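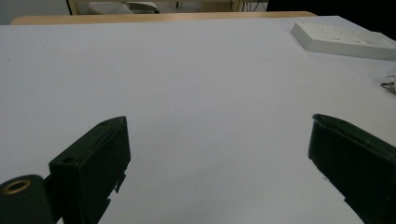 A reader wrote in after my September post to say the Dindell desk was the last one anybody would need, and that I was being cheap. Maybe so. I've now worked at one for 2 months and I'm still not sold.

The pitch is a wipe-clean white top and legs you can put on without tools. The legs did go on without tools. They also work loose, and I tighten them every other Friday. Dindell says the surface is good for 2,000 wipes, a figure I can't check and doubt they did. Coffee comes off. Ballpoint doesn't, not fully.

My bigger gripe is power. For this money I expected a cable tray underneath, or at least a hole at the back. You get neither, so the power strip ends up on top with everything else.
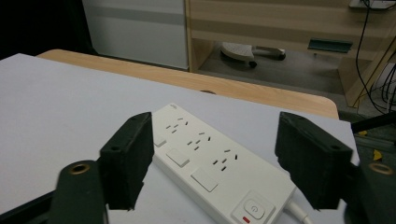 *White power strip, standby button at the near end.*

Grotine sells a clip-on tray that supposedly fits. The one I ordered didn't clear the crossbar, and it went back.

**Verdict:** decent top, lazy everything else. Wait for a sale.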